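Progress report to the Dranton Fund
Evaluation of the Lornix hand kit for small repair and assembly shops
Period covered: through the end of February

Summary

We are a little past the halfway point and very happy with where things stand. The Lornix kit is built, running and doing real trials every working day. Your grant paid for the hand, the wrist camera, the controller and the first year of the Hattar software license, and all of it is now in use. We have finished 145 of the 250 trials in the plan, and the ones we were most nervous about went better than we had hoped.

Setup

The kit came well packed and the printed guide is good up to the point where you connect the controller. After that we were on our own for a couple of afternoons. The guide describes an older cable layout, and we had to write to support twice before the thumb would answer commands. They were quick and friendly, and they sent a corrected page that we have passed along to the other shops in the program. Once the thumb was sorted out, calibration took less than an hour, and it has held well since then.

Reaching into tight spaces

This is the part of the work we are most excited about! Shops told us in the first survey that they want a hand that can go into a cabinet or a housing and handle what is in there without crushing it. So we built open wooden boxes and lined the backs with different materials: felt, rubber sheet, and aluminum foil. Foil is the hard one. It throws light back at the wrist camera from every crease, and it tears if the fingers push even slightly too far.

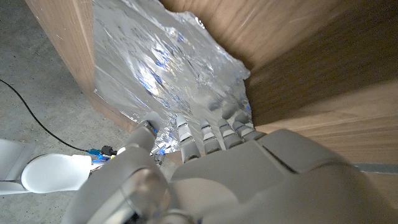 The first runs on foil were rough. The Hattar software kept reading bright spots as edges, and the fingers stopped early or drifted to one side. We lowered the camera exposure and slowed the last part of the reach, and the results changed overnight. Felt and rubber gave us almost no trouble from the start, apart from one rubber sheet that came unglued and had to be replaced.

What we like, and what we don't

The fingers move smoothly and the grip can be set very light. New operators pick up the basic controls in a morning, which matters a lot to small shops. The software logs every run by itself, and that has saved us hours of note taking.

On the other side, the wrist is bulky for narrow openings, and we would love to see a slimmer one. The log files also use names that make no sense to anyone outside Hattar — we now rename them by hand at the end of the day.

Budget

Spending is on plan. The only extra cost was $300 for spare cables and connectors from Rarkesell, covered from the supplies line. We are not asking for any change to the total.

Next 3 months

We will finish the remaining trials, then move the kit to the first partner shop and let their own staff run it. A short setup guide in plain language is already in draft, with the corrected cable page included. We will send it to you along with the next report.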